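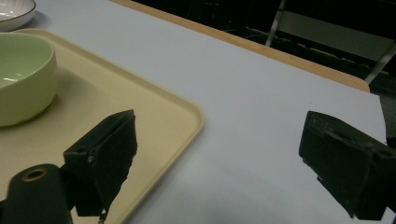
手持夹爪示教数据的双视角筛选方法:阶段性结果与征求意见

版块:操作学习与数据方法
发帖单位账号:Esesside操作实验室
标签:手持夹爪、示教数据、视角遮挡、数据筛选

1楼 Esesside操作实验室

各位同行:

现将我室在Prekeck桌面整理任务上所做的示教数据筛选工作作一阶段性通报,请各单位提出意见。

任务内容为双手协同的餐具整理。操作人员左右手各持一只夹爪,在台面上完成碗、盘与托盘之间的取放。记录包括两类视角:一为夹爪端相机视角,二为头部位置的俯视视角。策略训练时只输入夹爪端图像,俯视视角仅用于筛选和标注。

本阶段要回答的问题较为具体:在夹爪端视角中,目标物常有一段时间不完整甚至不在视野之内,这类片段应当保留、截短还是剔除。此前各单位做法不一,我室早期也曾按固定长度剔除,结果训练出的策略在接近阶段动作迟疑,往往停在托盘边缘上方反复修正。

筛选方法如下。

一、以俯视视角确定每条示教的任务阶段,分为接近、抓取、搬移、放置、撤离。
二、在夹爪端视角中估计目标物的可见比例,逐帧记录。
三、接近阶段内可见比例偏低的片段不予剔除,但须与此前最近一段目标物可见的片段合并为一个训练样本。
四、抓取与放置阶段内可见比例偏低的片段,由人工复核后决定去留。
五、撤离阶段一律截短至夹爪离开托盘区域为止。

全部有效示教为647条。按上述方法处理后,留出50条作为离线评估,其余用于训练。对照组采用固定长度剔除,网络结构与训练步数相同。实机评估由2名未参与采集的人员分别主持,互不通报结果。

两名主持人员的记录均显示,采用本方法的策略在接近阶段的停顿明显减少,放置阶段的差别则不显著。对后一点,我室目前没有把握给出解释,亦不建议引用。
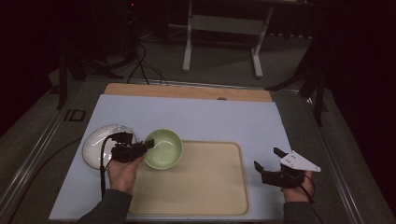
本帖最后由 Esesside操作实验室 于 2018年8月20日 星期一 修改

修改说明:第三条原文写作“与相邻片段合并”,表述有歧义,现改为“与此前最近一段目标物可见的片段合并”。其余内容未变。

补充一点关于俯视视角的用法。左手夹爪位于盘子上方、指向碗的时候,盘子会有一部分被夹爪挡住。单凭俯视图像估计盘子位姿,误差偏大,因此俯视视角在本方法中只承担阶段划分的职责,不提供位姿真值。

2楼 Broseck数据组

感谢通报。我组对第三条有保留意见。

将目标物不可见的帧与更早的可见帧合并,等于默认策略具备一定的短时记忆。如果网络输入只有单帧,合并并不会增加任何信息,样本标签与图像之间的对应关系反而更松。请说明贵室的网络输入是几帧,时间跨度多大。若为单帧,我组认为接近阶段停顿减少可能另有来源,例如训练样本总量增加。

另外,对照组剔除片段之后训练样本少于实验组,此项差别在通报中未作控制。

3楼 Esesside操作实验室

回复2楼:

网络输入为多帧堆叠,不是单帧,原帖未写明,是我室疏漏。时间跨度以覆盖一次完整接近为准,各条示教略有差异。

关于样本总量,意见成立。我室将补做一组等量对照,从实验组中随机抽去与对照组差额相同的帧数后重新训练。

4楼 Toshio Kudo

本人在Murakami从事末端执行器方面的工作,谨就硬件部分提出两点。

第一,夹爪端视角中能看到指面衬垫边缘有磨损,并有纤维外露。衬垫状态与抓取时的摩擦条件有关。若647条示教跨越了衬垫的多个磨损阶段,抓取阶段的闭合量分布就可能发生漂移。建议贵室在每条记录中增加衬垫更换编号,并检查闭合量是否随编号变化。

第二,两只夹爪各有线缆引出。手持采集时,线缆对手腕姿态有牵制,操作人员会不自觉地避开某些角度。本人在类似装置上见过这种情况,实机部署后线缆走向不同,相应角度便成为训练分布以外的区域。贵室的装置是否存在同样问题,本人无从判断,仅供参考。

5楼 桌面操作评测小组

对4楼第一点表示不同看法。

衬垫磨损确实会改变摩擦条件,但本帖讨论的是接近阶段。接近阶段夹爪处于张开状态,未接触物体,衬垫状态对结果的影响应当很小。若将所有可能的硬件变量都列入记录要求,采集规程会越来越长,基层采集人员难以执行。我组去年一月曾推行过一份字段很多的记录表,实际填写率不理想,后来缩减为必填与选填两部分,情况才有改善。

建议将衬垫更换编号列为选填。

6楼 Toshio Kudo

回复5楼:

同意接近阶段受影响较小。但原帖第四条同时涉及抓取与放置阶段,且发帖单位已说明放置阶段差别不显著、原因不明。在原因不明的情况下把一项容易记录的变量列为选填,本人认为不够稳妥。更换编号只需在更换当日填写一次,负担有限。

此点不再展开,由发帖单位自行决定。

7楼 Esesside操作实验室

回复4楼、5楼、6楼:

经室内讨论,衬垫更换编号自下一批采集起列为必填,由设备管理人员填写,不占用操作人员时间。已有数据无法补录,将在数据说明中注明。

线缆问题,我室尚未做过专门统计。初步想法是比较手持采集与实机运行时的腕部姿态分布,如有结果另行发帖。

以下补充夹爪端视角的情况,供讨论第三条时参考。
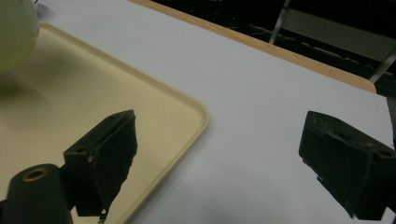
图3 夹爪端视角,双指张开,左指在托盘圆角上方,右指在空白台面上方

就该视角而言,托盘与台面占去画面的大部分,左上角的浅色圆形器物只露出一部分。按照本方法,这种图像的可见比例记为偏低。若处于接近阶段,按第三条保留并合并;若处于抓取或放置阶段,则转入人工复核。仅凭这一视角不能判断所处阶段,须对照同一时刻的俯视记录。

8楼 Broseck数据组

7楼的例子恰好说明我组的顾虑。

可见比例按什么计算?如果分母是物体完整轮廓的面积,则必须先知道物体完整轮廓,而视野之外的部分只能靠推断。浅色碗、浅色托盘、白色台面三者之间对比不强,自动分割的边界未必可靠。请公布分割方法,并给出人工标注与自动标注之间的一致性。

在一致性数据公布之前,我组倾向于采用更简单的指标,即目标物是否触及画面边缘,触及即记为不完整。此指标粗糙,但不同单位之间容易复现。

9楼 手眼标定讨论组

支持8楼关于公布一致性的要求,不支持以触及边缘作为替代指标。

夹爪端相机距台面较近时,碗和盘触及画面边缘十分常见。首图中盘与碗都只有部分入画,但碗的内壁和外壁均清楚可辨,对策略而言信息量并不低。若一律记为不完整,则与7楼那张只露出一角的情形归为同一类,筛选便失去分辨能力。

折中的办法是分三档:完整、部分可辨、难以辨认。由两名标注人员独立判定,不一致者交第三人裁定。三档的边界可以用样图约定,不必给出数值阈值。

10楼 Broseck数据组

三档方案可以接受,前提是样图集公开,并且每一档都包含对比度较低的样例。

仍须指出,样图约定依赖标注人员的理解,换一家单位是否能得到相近结果,需要实际检验。我组可以承担一次交叉标注,请发帖单位提供约2000帧未经筛选的夹爪端图像,各阶段均应包含。阶段标签请暂不附上,待标注完成后再行核对。

11楼 Esesside操作实验室

同意9楼与10楼的安排。

分割方法说明如下:先由人工在少量帧上勾画轮廓,再以此训练分割网络,视野外部分依据物体的已知尺寸外推。浅色物体与托盘之间的边界误差确实高于其他情形,这一点在内部检查中已经注意到,只是未写入原帖。一致性数据将随交叉标注结果一并公布。

所需图像由我室整理,按示教编号随机抽取,不含留出评估部分。样图集初稿也一并发出,请9楼所在单位协助审阅。

12楼 桌面操作评测小组

附议。另请在交叉标注中记录每帧的判定用时。用时较长的帧通常就是边界情形,对后续修订样图集有参考价值。

关于等量对照,建议不要只做一次随机抽取。抽取方式本身会带来波动,单次结果与原结果接近时,难以说明问题。

13楼 Esesside操作实验室

回复12楼:判定用时可由标注工具自动记录,已列入。等量对照将更换随机种子多次抽取,各次结果分别列出,不作合并。

原帖第一条至第五条在交叉标注结束前不再修改,各单位如需引用,请注明为征求意见稿。

14楼 手眼标定讨论组

样图集初稿请发至本组公用邮箱。审阅意见将逐条对应样图编号,在本帖内公开回复。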